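Kiveo Stores Register
Set-up Guide for Maintenance Departments
Section 4: Setting Up Locations, Categories and Opening Stock

Issued 2 December 2019
Prepared by: Lejla Delić and Aurelio Alvarado, Jurkska Technical Publications

4.1 Before You Begin

This section applies to departments that are entering their stock into the Kiveo register for the first time. Departments moving from an Orkix spreadsheet should complete Section 3 first and then return to step 4 of Section 4.3.

The person carrying out the set-up must be signed in as a Stores Administrator. A standard user can view the screens described in this section but cannot save changes.

Have the following ready:

- the administrator sign-in for your site
- a list of the rooms in which stock is held
- the label printer, loaded and connected as described in Section 2
- any open purchase orders that have been received in part

Caution: Do not issue stock from a room while its opening count is in progress. Items issued during the count are not deducted from the opening figure, and the record will be wrong from the first day.

4.2 Creating Locations

A location is any place that can hold stock. Kiveo arranges locations in levels, starting with the building and ending with the bin. You may use up to 8 levels, although most sites find that building, room, rack, shelf and bin are enough.

1. Open the Administration menu and select Locations.

2. Select Add Building. Enter the name in the form used on your site plan.

3. With the building selected, choose Add Below and enter the first room. Repeat for each room.

4. Add racks, shelves and bins in the same manner. To create a run of bins, select Add Series and enter the first and last bin numbers. The register fills in the numbers between.

5. Select Check Structure. Any location with the same name as another in the same room is marked in red and must be renamed.

6. Select Save Structure.

Note: Location names are limited to 18 characters, including spaces. Longer names are accepted on the screen but will be shortened on printed labels.

Note: A bin cannot be moved to another room once stock has been recorded in it. Empty the bin in the register, move it, and record the stock again.

Print location labels only after the structure has been saved. Labels printed from a draft carry a temporary code that the scanner will reject. Fix each label to the front edge of the shelf or bin, not to the lid, as lids are often exchanged during cleaning.

4.3 Creating Categories

Each item in the register belongs to one category. The category decides which fields appear on the item screen and which report the item is listed in. It has no effect on where the item is kept.

1. Open the Administration menu and select Categories. The standard list is shown: Cleaning, Electrical, Fasteners, Filters, Fittings and Valves, Lamps, Protective Equipment, and General.

2. Clear the check box beside any category your department does not use. General cannot be cleared.

3. To add a category, select New, enter a name, and choose a field set. The field set cannot be changed after the first item is saved.

4. Departments arriving from Section 3 should now select Match Imported Items. Items with no matching category are placed in General and can be moved later, singly or in groups.

5. For each category, enter the name of the person who approves write-offs. If this field is left blank, requests go to the site administrator.

6. Select Save.

Caution: Deleting a category removes its approval history. Where a category is no longer needed, clear its check box and leave it in the list.

4.4 Units of Measure

Choose the unit in which the item is issued, which may differ from the unit in which it is bought. Screws bought by the box and issued singly are recorded as Each, with the box quantity entered under Purchase Unit. The largest purchase unit accepted is 1000. For anything larger, contact Unnithan Support, who can raise the limit for a named item.

Lengths of pipe, cable and tubing are recorded in feet. Offcuts under 2 feet should not be entered.

Once a unit has been saved and stock has been received against it, it is fixed. Take time over this field. Krešimir Todorova's appendix to this guide (Appendix C) lists the recommended unit for the items most departments hold.

4.5 Entering Opening Stock

Opening stock is entered one room at a time. Two people are recommended, one to handle the stock and one to work at the screen.

1. Open the Stock menu and select Opening Count. Choose the room.

2. Scan the label of the first bin. The bin code appears at the top of the screen.

3. Identify the item. If it is already in the register, select it from the list. If it is not, select New Item, enter a short description beginning with the noun ("Washer, flat, steel"), and choose the category and unit.

4. Enter the quantity and press Enter. Do not estimate. If the quantity cannot be confirmed, select Hold - the bin will be listed on the exceptions report for a second count.

5. Where a bin holds parts of more than one kind, tip the contents onto a plain, flat surface and separate them before making any entry. Electronic components such as capacitors are entered under Electrical. A small brass gate valve is entered under Fittings and Valves, whatever its size.

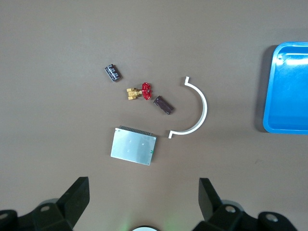

6. Return each kind of part to its own bin and scan the new bin label. Parts that cannot be identified are entered under General with the description "Unidentified" and the date of the count.

7. When every bin in the room has been scanned, select Close Room. The register lists any bin that was created in Section 4.2 but not scanned. Scan the bin, or mark it Empty.

8. Print the room summary. Both people should sign it before it is filed.

Note: A closed room can be reopened by a Stores Administrator until the first issue is recorded. After that, corrections must be made as adjustments (see Section 6).

4.6 If the Opening Count Does Not Save

Check that the bin code is shown at the top of the screen. A quantity entered with no bin code is held in the draft list and can be recovered from Stock, Drafts.

If the message "Room in use" appears, another user has the same room open. Ask that user to select Pause Count.

If the message remains after the other user has signed out, write to Heriberto Contreras at the Unnithan service desk, giving the site name, the room and the time at which the message first appeared.

Continue to Section 5, Reorder Levels.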